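Ticket: Low hot water flow at basin, cold side normal
Site: Tenulham, ground floor
Fixture: vanity basin, single-lever faucet
Priority: 4
Status: Closed
Opened by: Anitha Alva

Initial report

Hot side at the basin delivers a thin stream with the lever fully left. Cold side is normal. Mixed position gives mostly cold. No leak at the base of the faucet, no noise in the wall. Kitchen sink on the same hot branch runs fine. The water heater is a Drutham 80, set to its factory default, and was drained and refilled in June.

Requested: find the restriction, restore flow, note any parts used.

Log

Entry 1. Confirmed the fault. Ran hot only into a measuring jug with the aerator in place. Took 80 seconds to reach the 2000 ml line. Cold only filled the same jug fast enough that I didn't bother timing it properly. Restriction is on the hot side and upstream of the point where the two sides mix, so the aerator is not the main cause. Removed and rinsed it anyway. A little grit, pale, sand-like. Refit. No change.

Entry 2. Checked the hot stop valve under the basin. Sarpong quarter-turn type, handle in line with the pipe, so nominally open. Worked it closed and open a few times. It turns the full quarter and stops firmly at both ends. No change in flow.

Entry 3. Closed both stops, opened the lever to relieve pressure, disconnected the hot supply hose at the faucet end and put it in a bucket. Opened the hot stop slowly. Flow from the open hose was strong. Stop valve and hose are cleared as causes. The restriction is in the faucet body or the cartridge.

Note for whoever picks up similar tickets: do the open-hose test before ordering a valve. We have replaced at least 2 good stops at other sites on the strength of a guess.

Entry 4. Reconnected hose, checked for drips, left stops open. Cartridge is a Uvitz ceramic disc, 35 mm pattern. Stores had none on the shelf. Placed order. Basin left in service with reduced hot flow. Users told.

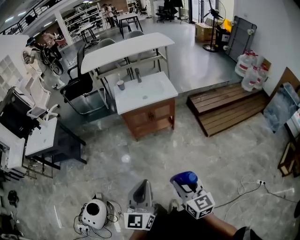

Anitha Alva: Before you swap the cartridge, can you rule out the heater? The refill was the only plumbing work done here before the complaint came in, and I would like to know if we are going to get this again at the kitchen sink. Also, the cold side was never touched, so I don't see why a worn cartridge would affect one side only.

Entry 5. Reply to the above. A worn cartridge usually drips or gets stiff, agreed. A blocked one can affect one side only, as the hot and cold inlets are separate ports in the base of the cartridge and each has its own seal. Grit coming down the hot line collects at the hot port. The drain and refill is the likely source. Sediment gets stirred up from the bottom of the tank and some goes out with the first draw.

Checked the heater. Outlet valve fully open. Drew a few liters from the drain cock: cloudy at first with the same pale grit, then clear. Kitchen faucet aerator removed and inspected, light grit, rinsed and refit.

Entry 6. Cartridge arrived Monday. Work done:

Closed both stops and opened lever.
Removed the cap and set screw, lifted off the lever.
Unscrewed the retaining nut. Tight, needed the deep socket.
Lifted out the old cartridge. Hot port packed with grit, hot seal slightly displaced. Cold port clean.
Flushed the faucet body by cracking each stop open briefly with a cloth over the opening.
Fitted the new cartridge, lugs seated in the base, retaining nut snug.
Refit lever, set screw, and cap.

Entry 7. Retest. Hot only, same jug, same line: about 20 seconds. Comparable with cold by eye. Lever travel smooth. No drips at base, hoses or stops after 15 minutes under pressure. Aerator pulled again after the test and rinsed.

Anitha Alva: Flow is good from my end. Please add the heater flush to the site sheet so the basin gets checked after the next one.

Entry 8. Added to site sheet: after any drain and refill of the heater, remove the aerators on the hot branch, run hot for several minutes, refit. Old cartridge bagged and labeled.

Resolution: blocked hot port in faucet cartridge, debris from heater tank
Parts: cartridge, 1
Follow-up: none scheduled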